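洗濯排水中の繊維くず捕集に関する調査 中間進捗報告

提出日:2019年11月8日
提出先:Prastdale 助成事務局 水環境部門
報告者:Crescencio Manríquez(Trusard 水処理評価室)
共同担当:Ji-hoon Pyo(分析)

1. 対象期間の概要

当期は、コインランドリー排水に含まれる合成繊維くずについて、採水手順の確定、ろ過試験の第一系列の実施、および捕集フィルター候補の目詰まり特性の比較を行った。計画書に記載した作業項目のうち、採水手順と第一系列は完了している。第二系列は着手済みであるが、排水温度の管理に関する修正のため進行が遅れている。遅延の影響は第5項に記す。

2. 採水

採水地点は Espinoza 地区の店舗排水桝とした。当初は排水管末端での直接採水を予定していたが、管内の流速変動が大きく、脱水工程の開始直後に繊維くずが集中して流出するため、瞬間採水では濃度のばらつきが許容範囲を超えた。このため、洗い、すすぎ、脱水の各工程ごとに排水を全量受け、撹拌後に分取する方式に改めた。

分取量は1検体あたり1000 mLとした。容器はガラス製を用い、蓋の内側にはアルミ箔を当てている。ブランク検体は採水日ごとに2本とし、採水者の衣服は綿に限定した。ブランクから検出された繊維は大半が綿であり、合成繊維の計数には影響しない水準であった。

なお、店舗側で使用する洗剤が期中に変更された。変更後の検体では泡立ちが強く、分取時の体積読み取りに時間を要する。消泡剤の添加は繊維の凝集状態を変えるおそれがあるため採用せず、静置時間を延長して対応した。

3. ろ過試験(第一系列)

フィルター候補は、目開き100 µmの平織りナイロンメッシュと、同じ目開きのステンレスメッシュの2種である。通水量を段階的に増やし、差圧と捕集量を記録した。通水条件の上限は累計2000 Lとした。

ナイロンメッシュでは、差圧の上昇が初期に緩やかで、捕集層が形成されてから急になる。ステンレスメッシュでは上昇が早い段階から直線的に進む。両者の捕集率の差は測定の繰り返し誤差の範囲内にあり、現時点では材質による優劣を判定しない。ただし、洗浄後の再使用においては、ナイロンメッシュに繊維の絡み残りが認められ、逆洗のみでは除去しきれなかった。第二系列では、逆洗に加えてブラシ洗浄の工程を設ける。

捕集層そのものが細かい繊維を保持する効果については、層の形成前後で透過水を分けて採取し、比較している。形成後の透過水では短い繊維の割合が低下する傾向がみられるが、検体数が不足しており、結論は最終報告に持ち越す。

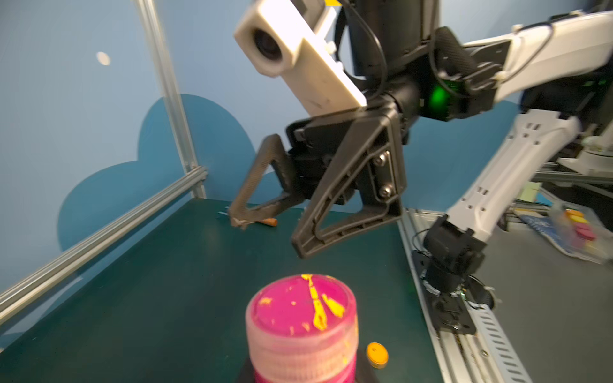
メッシュの目開きをさらに小さくすれば、捕集率は単純に上がるのか。

目開きを小さくすると初期の捕集率は上がるが、差圧が早く上限に達してバイパス弁が開き、未処理の排水が流れる時間が長くなるため、運転全体でみた捕集率は下がる場合がある。評価にはバイパス流量を含めた収支が必要であり、第二系列では弁の下流にも採水口を設けた。

4. 分析

透過水および捕集物の分析は Pyo が担当した。前処理は過酸化水素による有機物分解とし、分解後の検体をろ紙に回収して、実体顕微鏡で長さ別に計数した。材質の同定は赤外分光によった。倍率は前処理後の確認用を含め、最大400倍までを使用した。

計数者間の差を確認するため、同一のろ紙を2名が独立に計数した。長い繊維では一致したが、短い繊維では重なりの判断に差が出た。判断基準を文書化し、重なった繊維は端点の数から本数を求めることに統一した。既に計数を終えた第一系列のろ紙も、この基準で再計数している。再計数後の値は最終報告の付表に収録する。

データの管理には社内の記録システム Plerari を用いている。検体番号の付与規則に不備があり、同一番号が異なる工程の検体に割り当てられた例があった。該当検体は採水記録の時刻と照合して特定し、番号を振り直した。照合できなかった検体は集計から除外した。

5. 遅延および対応

第二系列では、排水温度を試験期間中一定に保つ計画であったが、恒温槽の循環ポンプの吐出量が不足し、槽内に温度差が生じた。ポンプの交換を手配済みであり、交換後に温度分布を再測定する。再測定が完了するまでは、温度の影響を受けにくい逆洗試験を先行させる。

この変更により、第二系列の完了は2月となる見込みである。最終報告の提出期限に変更は求めない。恒温槽の改修費は消耗品費からの流用で賄い、総額の範囲内に収まる。費目間の流用については別紙の様式により承認を申請する。

6. 次期の作業

・恒温槽のポンプ交換および温度分布の再測定
・逆洗およびブラシ洗浄後の捕集率の測定
・バイパス弁下流の採水と収支計算
・捕集物の乾燥重量と繊維本数の換算係数の算出
・店舗管理者向けの清掃間隔の試算

清掃間隔の試算には、店舗ごとの稼働回数の記録が必要となる。Espinoza 地区の店舗からは提供の了承を得ているが、記録の形式が店舗により異なるため、様式の統一を依頼中である。

以上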